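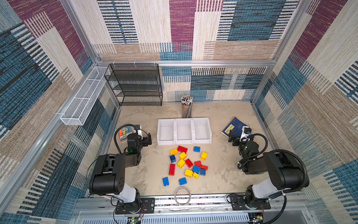 Comparing Two Grip Settings on a Two-Arm Cell
Project report, Cristóbal Bravo and Milan Baert
Supervisor: Imad Karaki
Aug 9, 2022

Task
The arms have to sort toy bricks by color into a white three-part tray. Red, yellow and blue each get one compartment. We wanted to know which of two closing settings on the black grippers drops fewer bricks. The soft setting stops closing at first contact. The firm setting keeps closing for another 500 milliseconds.

Method
Both arms ran the same controller code. We did 11 runs with each setting and mixed the bricks by hand between runs. The pencil cup, the wire shelf and the basket on the left wall stayed in the cell, so the arms had to work with other objects nearby. A drop was any brick that left the gripper before it was over the tray.

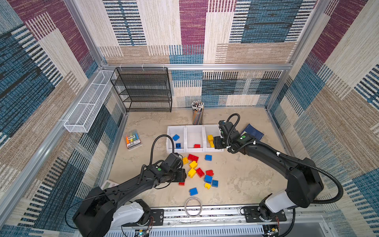

Figure 2. Sorting under way, right gripper over the yellow bricks.

Results
The soft setting gave 19 drops and the firm setting gave three. Most of the soft drops were bricks lying on their sides, picked up near a corner. Firm runs took longer overall. Twice the firm grip pushed a neighboring brick away and the arm had to go back for it.

Next steps
Kojo Abubakari will repeat the firm runs with a shorter closing time.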